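New handling rules for hand-held gripper work start in December

Barnton has put out its good practice rules for hand-held gripper recording, and sites have until the end of December to get onto them. Short document, 13 clauses. Applies to home and workshop sites both.

Main change is pad checks. Finger pads now get looked over at the start of every session and again after 30 grasps, with the result written in the site log. Worn or lifting pads, stop and swap. No more finishing the batch first.

Cords get their own clause. Power leads are to be kept clear of the gripper's linkages while it is moving, and anything plugged in on the same table has to be noted on the setup sheet. Kusitari, which ran the trial, logged 1,375 grasps over the winter and threw out 235 for missing or muddled paperwork, leaving 1,140. Most of the losses were setup sheets nobody had signed, the trial report says.

Mixed trays are still allowed. Small household items can stay in together, but the operator must name the target before the fingers close, and glass stays out altogther. Food items are OK if they're in the shell or sealed.

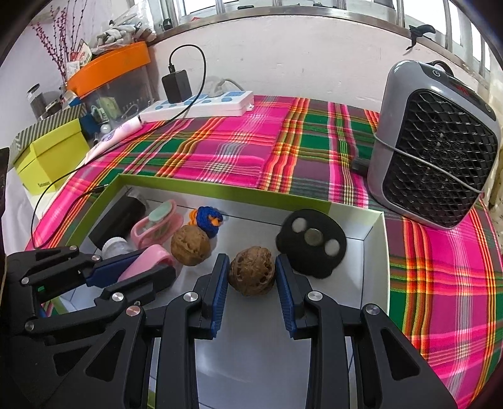 Gripper fingers open either side of a walnut in a tray of small items.

Nzioka wanted a lighter version for one-person sites. Didnt get it, though those sites can file logs monthly instead of weekly. Miketik will run the sign-up sessions, online only, 4 pm start. Dates to come. Old log forms are good until the changeover, then bin them.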